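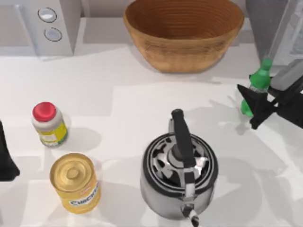 A simulated counter from the Prumo practice set, with a green bottle in the gripper and a kettle, a can and a red-lidded jar still to be put away.

FOR RELEASE 4th March

Pilholm staff kitchens hand the evening clear-up to Prumo, and the crew gets its evenings back

PILHOLM — The kitchen crew at Pilholm will stop doing the late clear-up by hand this spring. A two-armed robot system called Prumo, built by Tranditz, will take over the job of picking up bottles, cans, jars and kettles left on the counters and putting them back where they belong. It starts in the Minami building, which has the busiest staff kitchen on the site, and moves to the other kitchens from September.

The crew helped shape the project from its first week. Twelve people who work in the kitchens sat down with the Tranditz engineers and went through the evening shift task by task. They said which jobs they wanted to keep (cooking, ordering, setting up for events) and which they would gladly give away. The clear-up was at the top of the second list. It falls at the end of the day, it means a lot of reaching and bending, and for years it has kept two people on site long after the last meal was served.

"I have cleared those counters more times than I can remember, and I was so happy when the team picked this job first!" said Kurniawati Wibisono, kitchen lead at Pilholm. "People here are good at food and good at looking after guests. Now they can spend the whole shift on that, and they can catch the early bus home."

Most of the practice has been done in simulation. Tranditz built computer models of everyday kitchen counters and filled them with the kind of objects people leave out: a wooden bowl, a metal kettle with a handle over the top, a can with CHICKEN on the label, a see-through green bottle. The layouts are changed again and again so the system meets the same things in new spots and at new angles. Kitchen staff looked over the layouts and asked for changes — more clutter near the back wall, for one, and more kettles.

No jobs will be cut. The two late posts become day posts at the same pay, and the hours saved go to a hot breakfast service that staff across Pilholm have been asking for. Every member of the kitchen crew will get 30 hours of paid training, covering how to start and stop the system, how to set up a counter for it, and what to do when it drops something or gets stuck. Nine people have signed up to become floor leads, who will be the first call when there is a problem and will meet with the engineers every month.

Some work stays with people. Knives, glassware and anything hot will be handled by the crew, and so will wiping down. Anyone on shift can stop the arms at any time, and the floor leads will decide together when the system is ready for a new kind of object.

"We changed a lot after listening to the crew," Wibisono's team was told at the last planning meeting, and the notes from that meeting are posted in the Minami kitchen for everyone to read. They include a list of open questions, among them noise during late meetings and where to store the trays.

Staff who would like to see Prumo at work can come to an open evening in the Minami kitchen. Groups are limited to 10, and there will be soup. Sign-up sheets are at the serving counter.

Contact: Kurniawati Wibisono, Kitchen Services, Pilholm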